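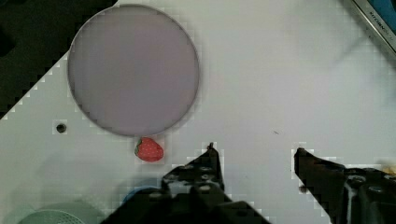 Is the Suteo character coloring course worth 142 dollars, or am I paying for a brush pack

Board: Digital Painting > Learning & Resources

inkpotlid
Every other post in my feed is somebody's "before and after" from the Suteo coloring course, the one taught by Unathi Pretorius. I like her work. I've liked it for years, her cast art for the Zwane visual novel is the reason I started drawing faces bigger than a thumbnail. But 142 dollars is a lot of money for me and the sales page sets off every alarm I have.

It says 24 lessons and doesn't say how long any of them are. It says "finished brush library included" in larger type than the lesson list. And the before and afters bug me. The "before" is always a flat-colored bust with no background and the "after" is a full illustration with rim light and a gradient sky. Well, sure. If you spend ten times as long on a picture it looks better. What did the course do?

I draw in Starnuvex on a cheap screenless tablet. My problem is skin and hair shadows going muddy, mostly when there's more than one light. If the course fixes that I'll save up for it. Has anybody here taken the whole thing, as opposed to the free preview lesson?

marrowbean
Took it last December. Finished it, did all the assignments. I'd say it's good and the sales page is terrible, and those two things are unrelated.

The lessons on picking shadow colors are the best explanation I've come across. She paints the same head over and over under different lights and talks through each choice, including ones she throws out. No sped-up footage in those. The later lessons on fabric and metal are thinner. The hair one is fine.

The brush library I opened once. It's a hard round, a softer round and a lot of variations of those.

oldgouache
Marrowbean, I'm glad you liked it, but can you show a picture from before and one from after, same kind of picture, same amount of time? I ask everyone this and I've yet to see one. People take a course in winter, draw all through spring because they paid for it, and then credit the course. You'd have improved by drawing all through spring.

marrowbean
I don't time my drawings so no, I can't give you that. I can tell you that I used to shade everything with a darker version of the base color and I don't anymore, and I know which lesson changed that.

oldgouache
"Don't shade with a darker version of the base color" is in every free tutorial written since the nineties. I have a photocopied handout that says it.

marrowbean
I'd read it plenty of times too. Reading it didn't tell me what to use instead.

tinfoil_hare
I asked for a refund on this course, so take me as the other side. Some things the sales page leaves out:

The feedback is a group stream. You upload your piece to a folder and she picks a few. Mine was never picked. The page says "feedback from Unathi" and I read that as feedback on my work, which I suppose was silly of me, but I don't think I'm the only one who read it that way.

It's taught in Dinadura, start to finish. If you're on Starnuvex you can follow the color parts, but a good chunk of the middle lessons leans on Dinadura's clipping folders and its gradient maps, and the Starnuvex versions of those don't act the same. I spent more time hunting for menu items than painting.

The refund did come through, no argument from them. Credit for that.

inkpotlid
The Dinadura thing is what I was afraid of. The page says "works with any painting software." Does it, or is that one of those lines like "suitable for all levels"?

pelt_and_quill
Both, kind of. I did it in Starnuvex and got through. You need three things set up before the middle lessons or you'll hate it:

Turn off "blend in perceptual space" in the canvas settings. It's on by default in Starnuvex and your multiply layers will come out lighter than hers.
Make your clipping group first and put the shadow layer in afterward. If you drag an existing layer in, it loses its mode.
Skip her gradient map step and use a soft light layer with one picked color on top. It gets you most of the way.

That first setting may be part of your mud, by the way, or at least part of why the mud changes from one file to the next. Check if your old files have it on. I think files made before the big update kept it off.

inkpotlid
Huh. They're mixed. Some on, some off, and I've been copying palettes between them for months. OK, that's useful whatever I decide about the course.

oldgouache
So the most useful thing in this thread so far was a settings tip that cost zero dollars.

pelt_and_quill
I only went looking for that setting because my homework didn't match the lesson, so you could say it cost me 142.

cressidaplum
Hi! Mostly a lurker, I do backgrounds and sprites for a tiny otome project. I haven't taken the course but I bought the Suteo lineart one (different teacher) and I want to back up the complaint about lesson counts. That one advertised a big number too and a bunch of the "lessons" were a welcome video, a software tour, a goodbye video and so on. I wasn't angry exactly, because the real lessons were lovely and I still rewatch the one about hands, but I'd never trust their number again (and the goodbye video has an ad for the next course in it!!).

So for marrowbean or pelt: of the 24, how many are her painting something?

marrowbean
Fair question. I'd have to log in and look and I'm on my phone. From memory the opening one is a tour, there's one about exporting for print, and the last is a portfolio talk. The rest is painting.

tinfoil_hare
The one called "mindset" is not painting.

marrowbean
Forgot that one. I think I skipped it.

greywick
Going to be the crank here. I've been drawing game characters for a living for a while and I don't see why anyone pays for color instruction. Your problem as you describe it — two lights, skin goes muddy — has a known cause. You're letting the two lights overlap in the shadow and you're mixing them there. Pick one light to be the boss. The other one gets the edge and nothing else. Do it in gray first. If it's readable in gray then almost any color will work on top of it, and if it isn't, then no color is going to save it.

Post a piece and I'll mark it up.

marrowbean
I half agree, but "almost any color will work on top" is how you get those pictures that look like a tinted photograph. Skin done over gray goes dead around the nose and ears unless you know to push it back. Her course spends a whole lesson on that exact thing.

greywick
Then push it back. It takes a minute with an overlay layer.

marrowbean
With what color, though? You know the answer because you've done it for years. It's the part beginners get wrong.

greywick
Warmer and more saturated than you think, where the blood is close to the surface. There, lesson over.

pelt_and_quill
I've seen greywick's paintovers on this board and they're good, take the offer. I'd still say there's a difference between getting one picture fixed and sitting through somebody making the decision twenty times.

inkpotlid
I posted one in the critique board, the girl with the lantern and the moon behind her. It's got far too many layers, please don't laugh. The file panel says 107 and I couldn't tell you what half of them do.

greywick
Looked. Your drawing's fine. The lantern and the moon are the same strength and you've airbrushed between them down the middle of her face. I've put a gray version next to it. Merge things, please. Nobody can see values through that many layers, including you.

inkpotlid
Just saw it. That's annoyingly clear. I'd been blaming the hue of the shadow this entire time and you barely touched the hue.

oldgouache
I rest my case.

cressidaplum
I mean, that's one picture with a free paintover from a pro, which isn't something everybody gets! If inkpotlid had posted on a slower day they'd have had a thumbs up and a "nice lantern."

tinfoil_hare
Before anyone buys: the price moves. They ran a sale for 70 when I was waiting on my refund, which didn't improve my mood. The countdown clock on the page resets if you open it in a private window, so ignore that too.

inkpotlid
It does reset. I just tried it. That makes me want to buy it less even if the lessons are good. I know the teacher probably doesn't run the sales page but her name's on it.

pelt_and_quill
From what she says on stream she gets no say in the page at all. Take that for what it's worth, she'd hardly say otherwise.

marrowbean
If it drops to 70 I'd tell a friend to get it. At full price I'd tell them to watch the free preview twice, do what it says on an old drawing, and see if they want more of the same. The preview is a real lesson, it's one of the head ones.

inkpotlid
OK, here's where I am. I'm not buying it at this price. I'm going to fix that canvas setting in all my files, redo the lantern girl from greywick's gray version, and do the preview lesson on something else so I'm not testing everything on one picture. oldgouache, I'll even time it for you.

oldgouache
Same subject, same time, both posted side by side. I'll believe it when I see it, but I'll look.

greywick
And fewer layers.

inkpotlid
Working on it. I merged the hair and lost an earring.

pelt_and_quill
Starnuvex keeps a backup in the session folder if you haven't closed it yet. File menu, then Recover, pick the one from before the merge.

inkpotlid
Got the earring back, thank you. Will post the redo in the critique board when it's done.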